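Everyone keeps telling me the cure for a junk basket is three boxes with colored lids. Red, blue, yellow, a round hole in each. Fine. I have a wire basket full of toys, balls, rags and squashed packaging, so let's see. 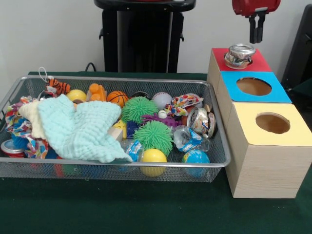 2/ The Rinen blog says red is for cans, blue is for cloths, yellow is for toys. Says who? Give it a week and a guest and you've got a sock in the red one.

3/ Also, a hole is a size limit. A crushed can sticks up out of the red lid like a cork. Does that count as put away? I say no.

4/ Cloths are worse. The mint green knit washcloth will go through a hole if you stuff it, and then you have a wrinkled washcloth in a box. It was easier to grab from the basket – and I could see it.

5/ Stodari sells a set like this as a "7-minute reset." Seven minutes of what? Tipping the basket onto the floor used to take me two seconds and I found everything.

6/ What I will grant: the wood grain looks nicer than wire. Caron had plain bins last July and they looked like an office mailroom.

7/ Someone in the replies asked about the Grendura version with bigger holes. Bigger holes might fix the cans. They won't fix the crushed packaging, which should be in the trash anyway – no lid color needed.

8/ Keeping the basket for now. Will check back Friday.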